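Fonora Picture Books in Translation
Progress report to the Plameck Fund, September 2021
Prepared by Lutz Ostermann, series editor

1. Status

The series is on schedule in editorial and behind schedule in print. Of the 13 titles in the grant agreement, four are published, six are in proof, and three are still in translation. The print run stays at 2,000 copies per title, as approved.

2. Color reproduction

The first proofs from Triraven were rejected. Reds in the plates ran heavy and the gray washes lost detail in the shadows. New scans were made from the original artwork where the owners allowed it, and from first editions for the remaining plates. Second proofs arrived in August and were passed with minor corrections to the captions.

The page size has been increased slightly so that double-page plates no longer lose their outer margins in the binding. Paper weight is unchanged. The added cost is covered by the contingency line. 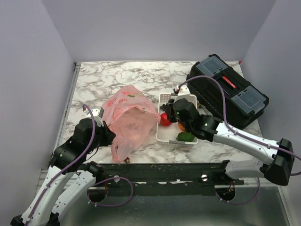

3. Translation and notes

Verse remains the slowest part of the work. The Nkosi volume contains 40 short rhymes, each set against an illustration, and line lengths have to match the space left by the artist. A full draft exists. Nine rhymes are being reworked after comments from the outside reader, who found the meter uneven when read aloud.

Notes for parents and teachers have been cut to two pages per volume. The longer versions will go on the Fonora website when the last title is in print.

4. Reviews and distribution

Review copies of the four published titles went to library journals and the education press. Notices so far have been short – mostly on the plates, with little said on the translations. Two reviewers objected to the small type in the introductions. It will be raised by one point in all later volumes and in any reprint.

5. Budget and next steps

Spending is within the approved total. Permissions came in under estimate and scanning came in over. We ask the Fund to approve a transfer between these two lines – the table is in the annex. Files for the six titles in proof go to Triraven once the transfer is confirmed.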